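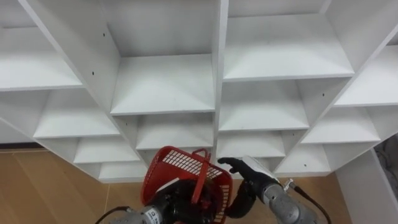 The index to the Curnham Tide Circular stops at volume 22, and I have been extending it by hand through April and into this month. The Circular was a small quarterly on tide tables, harbor gauges and the arithmetic behind both, and my run of it comes to 314 issues counting supplements. My first filing scheme gave one bin to each subject, laid out like white cubbies: square, open at the front, all close to the same size. Subjects don't come in equal sizes. "Gauges, float type" overflowed before I reached volume 25, and "Gauges, pressure" held two cards for most of a month. I have since given up on physical cards and moved everything to a flat text file, one record per line.

The record format is plain. Volume, issue, page, author, title, subject terms, notes. Fields are separated by tabs, and a field with several values uses a semicolon. I considered a database and decided against it. The file is small enough to open in any editor, sorts with standard tools, and can be compared line by line against an older copy when I suspect I have damaged something. I suspected that twice in April and was right once.

Subject terms come from the printed index where a term exists. Where it doesn't, I take the term the article's author uses most often in the body text, ignoring the title. Titles in the Circular are unreliable. "A Note on Hevadside" runs over several issues and is mostly about the friction in a pulley. It goes under "Gauges, float type: friction", with a cross-reference from "Hevadside, harbor at".

Cross-references are one-way. The old index had pairs pointing at each other with no page number at either end, and I have found five of these so far. Each has to be resolved by reading the volumes on both sides.

Author names needed a separate pass. Faustine Rolland appears as F. Rolland, F. R., and in one volume as Roland with a single L. I normalize to the fullest form and keep the printed form in the notes field. Inès Leclerc loses her accent in anything typeset before the change of printer; I restore it in the author field and leave the rest alone. Initials I can't assign stay as initials. There are 36 of those, and I would rather have them listed as unknown than guessed at.

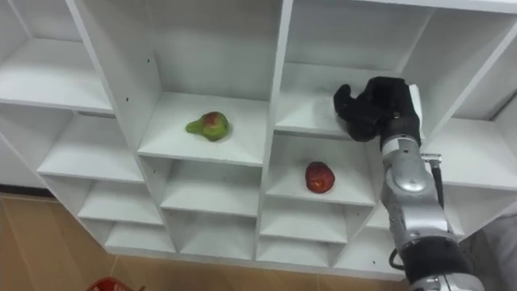

Sorting, and where it goes wrong

Most of the trouble is in the sort order. The printed index sorts word by word, so "Tide pole" comes before "Tidegate". A default text sort on my machine ignores the space and puts them the other way around. Setting the locale to C fixes the space and breaks the accents. My workaround is a separate sort key, generated by a short script: lowercase everything, strip accents, keep single spaces, pad numbers with leading zeros. The key is rebuilt on each run and never edited by hand.

Page numbers had a similar problem. Supplements were paged in roman numerals up to volume 30 and with an S prefix afterward. The script converts both to a common form for sorting and prints the original. It does not handle the supplement that restarts its numbering halfway through, which I entered manually.

Octavian Oprea, who has a better run than mine for the middle years, checked a sample of 40 records against his copies. He found three errors. One was a transposed page number, and two were articles where I had taken the start page from the contents list and the contents list was wrong. I have now stopped using the contents lists at all. This makes each issue slower, because the only reliable method is to turn every page.

He also pointed out that I had been treating corrections as separate articles. They now get a record type of their own and a pointer to the item corrected. The longest of them deals with the constants for the Charpentier gauge, and I reproduce my working entry below in the form it will take in the finished index, with the reference line first. 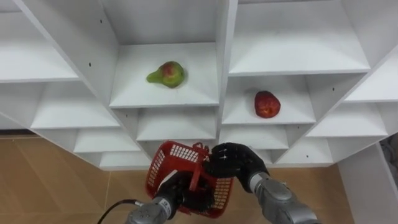 Vol. 36, p. 202

Charpentier gauge, constants for. Correction to the table in the previous issue, with a revised second column. Signed S. H., assigned to Salma Helmy on the strength of a reply in the following issue that addresses her by name. Subject terms: Gauges, pressure; Tables, errors in. The revised column has a misprint of its own in the last row, where the decimal point is one place too far left. Noted, not corrected.

Volumes 37 to 39 are done apart from the supplements. I am missing the final issue of volume 41 and would be glad of a scan, or just the page range and titles if the binding won't open flat. The text file and the script go up together once the roman numerals have had another check.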